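Setting Up a Two-Arm Robot for Work at a Kitchen Sink

This page sets out the Tritunora procedure for sessions in which two robot arms handle dishes and small utensils at a domestic sink. It applies to all sites and replaces the version issued in October.

Before the session

Switch off both arms at the wall before placing any item on the counter. Check that each gripper cable has enough slack for the full reach of the arm and cannot catch on a tap or handle. Set the speed limit to 300 millimetres per second — this applies to both arms — and test the stop button.

Sharp knives and glass must be put away. Household items that normally stand by the sink may remain, provided that bottles are closed.

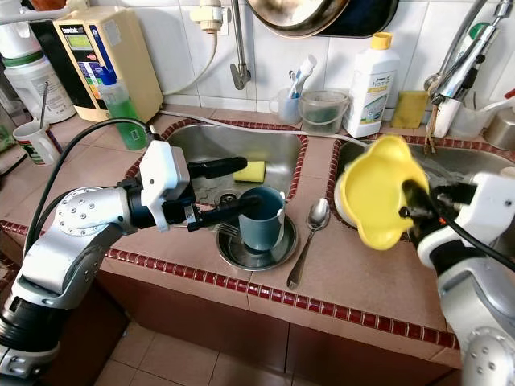
During the session

One operator controls the arms and a second person keeps a hand near the stop button. The two grippers must not enter the same basin together unless the task sheet allows it. If an item slips, stop both arms before reaching in to retrieve it.

After the session

Return the arms to their rest position and switch off the power. Wipe the gripper fingers with a soft cloth and inspect the cables for wear. Record any stop, with its cause, on form 972.

Questions should be sent to the Nelleck site office.

Last reviewed: Tue 3 July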